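I figured the hard part of teaching a robot to fold laundry would be the folding. The lead on the Hedora project laughed when I said so. "Folding's fine," she told me over a very patchy video call. "It's picking the thing up. Cloth has no handle!"

Her team at Skellthorpe skips the robot entirely while collecting data. People take hand-held grippers home and do chores with them, and a policy learns from the recordings. They've logged 1,115 cloth grasps so far, 700 of them pinched at a corner.
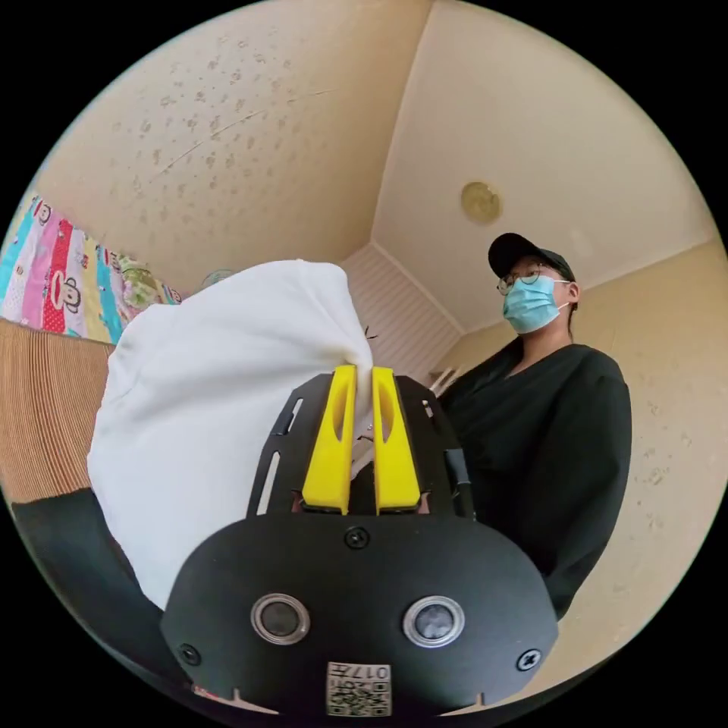 Yellow fingers closed on a gathered corner of white cloth during a home session.

So does the corner matter? "Way more than we guessed," she said. They trained 2 policies, one on corner grasps only and one on everything, then gave each the same 126 trials on a real arm. The corner one dropped less cloth - but it also dithered, turning a towel over and over looking for a corner it liked. "I wanted to reach in and help," she admitted.

I asked if messy homes were a problem. She said she prefers them, patterned blankets and all, and that the tidy lab recordings from last June gave her a policy that fell apart in the first real bedroom. Next up is fitted sheets. I wished her luck.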